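I've been meaning to write about the bakery walk for weeks, because it has quietly become my favourite part of the week. Every Wednesday, whatever the weather, I get up before six and walk from our house to Gorton and back along the old canal, with a stop in the middle for whatever has just come out of the oven at Ortuño. It started in December as a way of getting some daylight. I'm now completely hooked!

The walk itself is nothing grand. You go down past the allotments, over the footbridge with the loose board, and then it's flat all the way to the lock. In winter I did the first half by torch and the geese hated me for it. Now it's light enough to see the herons, and last week there were 2 of them standing on the same bit of wall, ignoring each other.
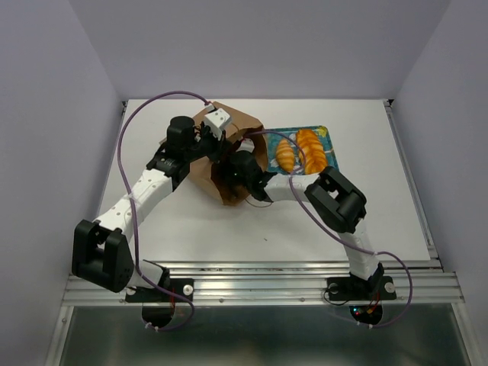 Brown paper bag, the Wednesday essential.

Ortuño opens at half past six and by seven there's a proper queue. I love that queue. You get nurses coming off nights, a man with a very old greyhound, and usually my neighbour Mitra, who takes the 119 bus because she says walking before breakfast is for people with no sense. She's the one who got me on to the cardamom buns. Her family come from a place called Mirnia, and she remembers an aunt there making something close to them, only flatter and with more sugar on top. We've tried twice to make them at her flat. The first lot could have held a door open. The second lot were lovely and we ate the whole tray standing up.

What I like about a good cardamom bun is that you smell it first. Buy the pods and crush them yourself if you're baking – the ready-ground stuff fades so quickly – and don't be shy with it.

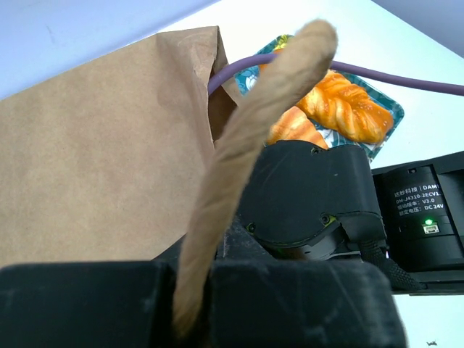 Then there's the cheese twist, which I ignored for months and now think about on Tuesdays. Rodrigo Echevarría, who I used to work with, swears by having one with black coffee and no bun at all, and I can see his point on a cold morning. The rye loaf is excellent too, but it weighs a ton and there's still the walk home to think of.

I do around 2000 extra steps if I come back the long way by the reservoir, and it takes 20 minutes more. Worth it for the view over Zodum Hill, especially with a bit of mist about. Next week I want to try the towpath on the other side, if they've finished mending the gate by the weir.

We use cookies to improve your experience on this site. By continuing to browse you agree to our use of cookies. Accept | Manage settings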